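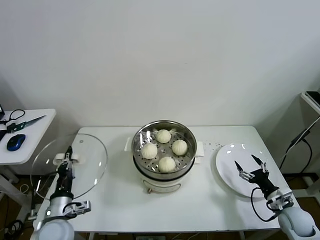

Cuvton's Copy Detector Accuses Artists of Copying Themselves

May 22, 2022

Cuvton, the portfolio and print shop site used by a great many illustrators who can't face building their own website, switched on a new tool last week that was supposed to protect its members from art theft. By the next morning it had accused 202 of them of committing it.

The tool is called Origin Check. It compares every upload on Cuvton against a large index of pictures gathered from elsewhere on the web, and when it finds a match it hides the work, freezes any print sales attached to it, and sends the account holder an email with the subject line "Let's talk about honesty." The matching is handled by Fandix, a software company whose earlier products sorted catalog photos for furniture retailers.

The matches, as far as anyone can tell, were mostly correct. The trouble is which party got the email. Origin Check treats the oldest copy in its index as the original, and it dates a copy by when its crawler first came across it. Fandix's crawler had spent a good part of the winter indexing T-shirt and phone case resellers, many of which stock their pages with pictures lifted from Cuvton. It got to Cuvton last. So an ink drawing posted by its author in 2017 and swiped by a phone case shop in 2021 went into the records as the property of the phone case shop, with the author down as the thief.

Several of the shops in question carry the "Trusted Source" label in the Fandix index. Asked how a shop earns that label, Fandix said it reflected "consistency of listing behavior." The shops do list very consistently.

Members who were flagged have 14 days to appeal. The appeal form asks for proof of authorship, preferably a link to the earliest place the work appeared online. For most of them that place is Cuvton, on a page that Origin Check has hidden. The form rejects links to hidden pages. It will accept a scan of a signed letter from the rights holder, which has led a number of illustrators to write to themselves asking for permission. One posted the correspondence on the site's forum, including a first reply in which the request was turned down.

Cuvton put out a statement on Friday saying that it was "listening to the conversation" and that Origin Check was "working as designed during an early learning period." On Saturday the second half of that sentence was removed. The company has since said that artists whose work was hidden by mistake will have it restored, and that money from frozen sales will be released once each case has been looked at by a person. It didn't say how many persons it has. The support page currently shows a wait of 10 business days, which uses up nearly all of the appeal window and, for anyone who wrote in after the weekend began, probably all of it.

On the forum, the thread about the tool was moved from General Discussion to Feature Requests, then to a section called Celebrations, apparently by another automatic system. It was still there at the time of writing, under a banner of confetti.

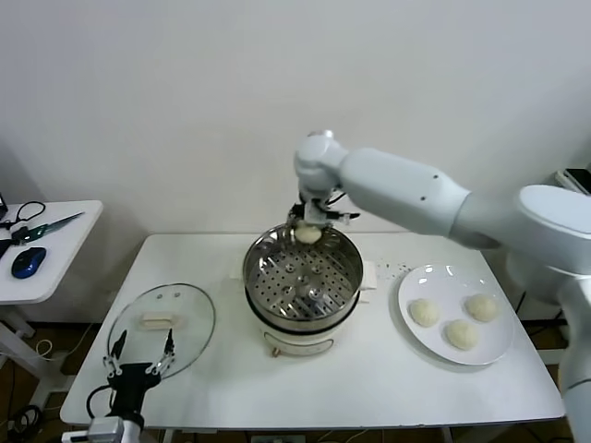 One longtime member wrote in the thread that she had reported the same reseller to Cuvton on and off for three years, had never received an answer longer than a line, and was now impressed to learn how fast the site could move when the complaint went the other way. Another asked whether the phone case shop, as the legal author of his work, would be interested in finishing his October commissions.

A few members defended the idea, if not the week it has had. Theft is a real and dull problem on Cuvton, and the old way of dealing with it was a form that had to be filled in separately for every picture. Some smaller accounts say the tool caught copies of their work on other people's Cuvton pages and took them down within the hour. Those artists were pleased, though at least one of them was then flagged for owning the original.

Matomier, a smaller rival that runs on membership fees, spotted an opening and offered Cuvton users a free transfer, complete with a button that moves an entire portfolio across in one go. About 70 people had used it before Matomier discovered that the transfer gave every picture a fresh upload date. For anyone trying to prove they drew something five years ago, this was a step in the wrong direction. The button has been taken down for what Matomier calls a tune-up, and those who already pressed it have been told their old dates can be put back by hand, on request, through a form.

The organizers of the Muriithi print fair, which draws much of its exhibitor list from Cuvton, have also had to think on their feet. Applicants for this fall's tables are normally asked for a link to a live portfolio, and applications close before the first appeals are likely to be settled. The fair now says it will take a folder of files sent by email, or photographs of sketchbook pages, or printed samples in the mail. It added a line to its rules noting that a notice from Origin Check will not count against an applicant. Word on the forum is that several people plan to frame theirs.

What happens to the index is less clear. Fandix says it is "exploring additional date signals," and that customers can already choose to have their own upload records take priority over the crawler's. The setting was available to Cuvton from the start. It is switched off by default, and Cuvton has not said whether it knew the option was there.

Cuvton's official guidance for the moment is that members should keep dated copies of everything, including rough sketches, and avoid deleting or reuploading hidden work, which restarts the appeal clock. Members who want to be left out of Origin Check altogether can do so in account settings, under Privacy, although the site warns that accounts that opt out will be marked with a small gray badge reading "Unverified."

The company's own promotional banner for the launch, a painted fox by one of its featured artists, was hidden on Thursday afternoon. An appeal is pending.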